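Cerkamora publishes handling rules for shared robot benches

January 7, 2021

Laboratories that run robot arms on tabletop tasks now have a common set of bench rules to work from. Cerkamora, a membership body for small automation labs, released the document this week after a comment period that closed in October. It applies to benches where one or more arms handle household objects such as boxes, plates and food packages, and where people reach into the same space between runs.

The rules are voluntary. Labs that adopt them agree to keep a written log for each bench and to let another member lab look through it once a year.

Most of the text deals with ordinary matters: how a bench is laid out before a run, who may start an arm, what happens to cables, and how a failed attempt is recorded. The draft drew 80 comments from members. The final version has 39 clauses, down from a longer draft that several labs said their staff would not read.

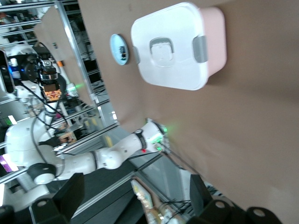 A white robot arm at a work area with a lidded food storage container. The new rules cover benches of this kind.

"People wanted to know what to do on a normal morning," said Malte Meinecke, who edited the rules for Cerkamora. "The first draft spent too many pages on emergencies. Those are covered by the machine maker's manual and by local law, and we refer to them and leave it there."

Under the layout section, each bench must have a marked start position for every object used in a task. Tape, pencil or a printed mat will do. The operator puts the objects back by hand at the end of a run, with the arm paused and the gripper still. Objects that are not part of the task go on a shelf or a lower level.

Containers get a clause of their own. A box with a latching lid must be logged as open, closed or latched at the start of each run, and the same word must be used by every operator in the lab. Meinecke said this came from labs that had pooled their run logs and found they could not compare them.

Speed limits are left to each lab, but the limit has to be posted at the bench and tested every 90 days. Where two arms share a work area, the slower limit applies to both. An operator must be able to reach a stop button without leaning across the table.

The clause on grippers caused the most argument. An early version asked for finger pads to be changed on a fixed schedule. Granis, a contract testing firm, objected that wear depends on what is being picked up, and that a lab moving plates and plastic boxes all day would throw away good parts. The final wording asks for a look at both fingers and their mounting screws before the first run of the day, with the result written down.

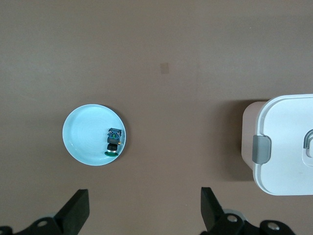
Small objects are treated separately from large ones. Anything that could roll or tip must be placed inside a dish or tray if the task allows it, and the log must say which way up it was set. A lab may skip this when the task is meant to test how an arm copes with a loose object, as long as the log says so.

Failed attempts must be kept. The rules say a run that ends in a dropped or missed object is to be logged with the same detail as one that ends well, and that an operator may not restart a run and record only the second try. Usen, which runs a training bench for technicians, had asked for an exception during teaching sessions. That was turned down, although teaching runs can be filed under a separate heading.

Camera checks are also included. Cameras mounted at the wrist are to be wiped and checked for a clear view at the start of each shift, and a lab that moves a camera must note the change before the next run.

So far 23 labs have said they will follow the rules. One of them, Pollock, has used the draft since October and reported that setting up a bench takes its operators a few minutes longer than before.

Cerkamora will collect reports from member labs over the coming year and plans one revision after that. Mobile robots and arms that work outdoors are not covered. Meinecke said a separate text on mobile units has been requested but that work on it has not started.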